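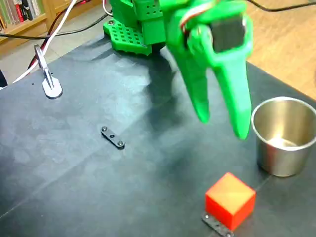 # Hostik presenta Lilla, un juego de mesa pequeño con un cubo rojo y un vaso de acero

**Vakesmont.** La casa Hostik, dedicada a los objetos para el juego y para el escritorio, anuncia la salida de Lilla, su nuevo conjunto de piezas para niños a partir de 5 años y también para los adultos que quieran tener algo en la mano mientras piensan. El conjunto se compone de un cubo rojo y de un vaso de acero inoxidable. No lleva tablero, ni cartas, ni pilas.

La idea del juego es muy simple y viene explicada en una hoja doblada dentro de la caja: el cubo se pone en la mesa, el vaso se pone al lado, y los jugadores deben llevar el primero al segundo según las reglas que ellos mismos han elegido. Puede ser con la mano izquierda, con los ojos cerrados o con dos cucharas. La hoja propone seis maneras de jugar y deja unas líneas en blanco para escribir otras.

«Trabajamos durante mucho tiempo con muchas piezas y cada vez quitábamos una», explica Begoña Cantero, responsable de producto de Hostik. «Al final quedaron estas dos y nos pareció que era bastante para una tarde.»

El vaso es un cilindro sencillo, abierto por arriba y con el borde enrollado. Se ha conservado el acero a la vista, sin dibujo ni color, y por eso recoge la luz de la habitación en las paredes y en el fondo. El cubo tiene las aristas bien marcadas. Su color ha sido objeto de muchas pruebas, y según de dónde llega la luz, la cara superior se ve casi naranja y los lados quedan de un rojo más profundo. Para apreciarlo bien, la empresa recomienda jugar sobre una superficie oscura y lisa, que además hace menos duro el ruido del vaso.

Mikkel Thorlacius, que ha firmado el diseño, prefirió el rojo a los otros dos colores que estaban en la mesa. «El azul se perdía cuando la tarde avanzaba. El amarillo me gustaba a mí solo», comenta. «El rojo se encuentra en seguida, también si ha caído debajo del sofá.» 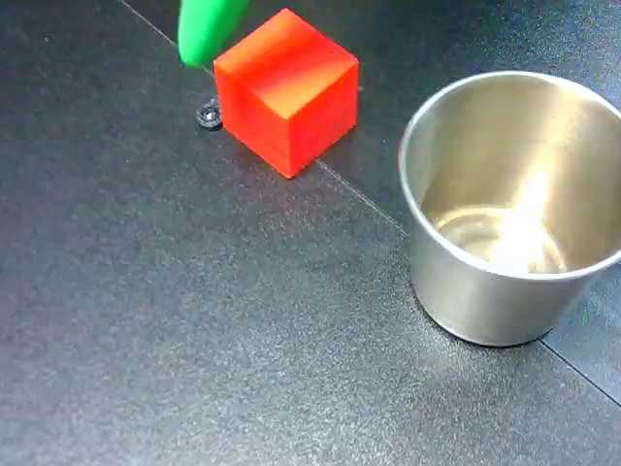
*Última modificación de esta página: 2 de enero de 2018*

## Presentación y talleres en Workneh

Lilla se presentará al público en la tienda Workneh, en el centro de Vakesmont, donde habrá mesas preparadas para probar el juego antes de comprarlo. La tienda organizará después tres talleres para familias, con plaza para 20 personas en cada uno. La entrada es libre, pero es necesario inscribirse antes en el mostrador de la tienda o por teléfono.

Los talleres estarán a cargo de Selamawit Tsegaye, maestra de educación infantil, quien ha utilizado las primeras unidades de Lilla con su grupo desde el mes de agosto. En su opinión, el interés del conjunto está en el momento de soltar: «Coger el cubo lo hacen todos muy pronto. Dejarlo en el vaso sin tocar el borde es otra cosa, y allí empiezan las conversaciones». La maestra ha añadido a la hoja de reglas una variante por turnos, en la que un jugador mueve el vaso y el compañero debe esperar a que esté quieto.

Los niños menores de la edad indicada pueden participar si están acompañados por un adulto en la misma mesa.

## Venta y conservación

El juego estará disponible en Workneh y en más de 20 tiendas asociadas, cuya lista puede pedirse a Hostik. El vaso y el cubo se venderán juntos. Las piezas sueltas se servirán solamente como repuesto a quien haya comprado la caja completa.

Para la limpieza basta un paño suave. No se aconseja usar estropajo en el acero, porque deja rayas que no se quitan. El cubo debe secarse después de limpiarlo y no conviene dejarlo de manera permanente junto a una ventana con mucho sol.

Boonmee Bunnag, encargado de las ventas al extranjero, confirma que la hoja de reglas está ya traducida a tres lenguas y que la caja será la misma para todos los países. Los comercios que desean recibir una unidad de muestra pueden solicitarla con una carta breve en la que indiquen el nombre de la tienda y la persona de contacto.

## Contacto para la prensa

Nélida Troncoso
Comunicación, Hostik
Vakesmont

Los medios que quieran asistir a la presentación o hablar con el diseñador pueden dirigirse a la señora Troncoso. Las fotografías de esta página pueden publicarse con la mención «Hostik».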